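3.2 What counts as "putting away"

I should say up front that this was the part of the study I dreaded writing, because my definitions changed while I was still collecting diaries. When I started, I thought putting away was simple. You use a thing, you finish with it, it goes back where it lives. Then the first Flalleo households sent in their notebooks and I spent most of October reading entries like "ketchup moved to the other end of the table, counts?" (I wrote back that it did. A month later I changed my mind.)

So let me lay out the version I settled on. An item is put away when it leaves the surface where it was last used and the person writing the diary doesn't expect to touch it again before the next meal. Sliding the salt over to make room for homework is not putting away, and I code it as a shuffle. Stacking bowls beside the sink is a shuffle too, even though plenty of my diary keepers in Lareck felt strongly that it was the whole job done. One household wrote me half a page on this! I kept their entries as shuffles, but I did flag them, and Section 5 runs the numbers both ways.

The harder question was mixed surfaces. Most of the earlier work I read on household tidying treats a table as either a meal table or a work table, and my notebooks just don't look like that. Of the 2,680 entries I ended up keeping, 900 list dishes together with something that has no business at a meal, such as mail, a charger, toys or half a jigsaw puzzle. I call these mixed entries, and they are where nearly all of the interesting disagreements sit. 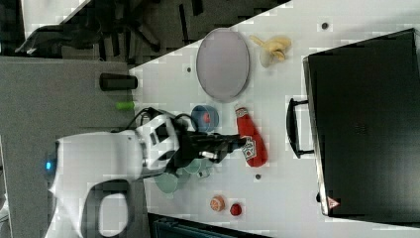
Figure 2. A mixed surface: ketchup bottle, bowl, cups and plate, with a toy banana bunch on the same tabletop.

Two people coding the same mixed entry agreed less often than I'd hoped, and the trouble was almost always the toys. Does a toy have a next meal? Under my rule, strictly, no – so a toy left out all evening could never be a shuffle, which is silly. I fixed this by giving non-meal items their own clock, ending at bedtime as the diary keeper reports it. It's a clumsy patch, but it made the coding sessions a lot shorter.

I also dropped 9 notebooks from the Bepari group. These were filled in all at once, in the same ink and often with the same sentence over and over, and I couldn't trust the times. The Gurura notebooks had gaps too, mostly on mornings when everyone was rushing out the door, but gaps I can live with. I treat them as missing and don't guess at what was left on the table.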